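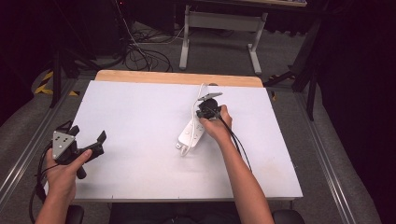 Power strip on a desk — under, behind or on top?

furetti33
Setting up the desk again Thursday and I want the power strip sorted for good. White one, white cord, multi standard type sockets along the top. Desk is a light wood top with a white board on it. Carpet under. Where do you all put yours? Every time I lay it down it ends up diagonal and the cord loops off the side.

talpur_k
Under the desktop. Screws, done. Mine's been up there 2 years.

wemberg240
Disagree. Under is fine till you need to unplug somthing, then you're on your knees on the carpet. Back edge, on top, sockets up. Cord drops behind.

furetti33
Can't screw into this one, the top isn't mine to drill. Should have said.

talpur_k
Then a Tomis tray. Clamps on the crossbar if you have one. No holes.

wemberg240
Trays are dust catchers. Also measure first!! Mine came 347 mm inside and the strip didn't go in with the plug on.

furetti33
ok measured, strip fits, plug doesnt. Great. So leaning to on top, along the far side where the wood edge shows.
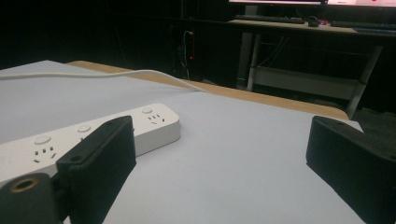
Only thing is the button by the end outlet. I want that end where I can reach it, so probably turn the whole thing round and run the cord off the left. Does adhesive strip hold on a smooth white top or does it creep?

talpur_k
Creeps. Heat from the chargers. Still say tray.

wemberg240
Doesn't creep if you wipe the top first and leave it overnight with a book on. And don't pull the cord tight — leave a bit of slack at the corner.

oldplug
Velcro. Half on the strip, half on the desk. Comes off when you move.

furetti33
Velcro it is. Will do it Thursday evening and tidy the cables on the floor after.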